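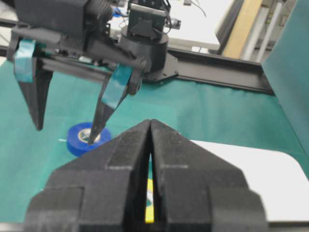
The bus to Stanura left at five in the morning, and Widad Awad was the only passenger who had brought a clock. It was wrapped in a bath towel on her knees. At every hole in the road it gave one small ring, as if it wanted to get off.

"Is it old?" the driver asked.

"My grandfather said 1834. My grandfather said many things."

She had promised the clock to her cousin Rami for 600, and she already regretted the price. All her childhood it had stood in the kitchen, always 2 minutes late, and the family had learned to live 2 minutes late with it. Her mother burned the rice by it. Her father missed the ferry by it, and met her mother on the next one.

At Mansour the bus stopped for tea. Widad carried the towel inside and ordered one glass. The radio gave the hour. She waited, looking at her hands, and then the clock began to strike under the cloth — slow, a little hoarse, late.

The man at the next table smiled at her.

She drank her tea. Then she crossed the road, to the side where the buses go home, and sat down on the bench with the clock in her lap.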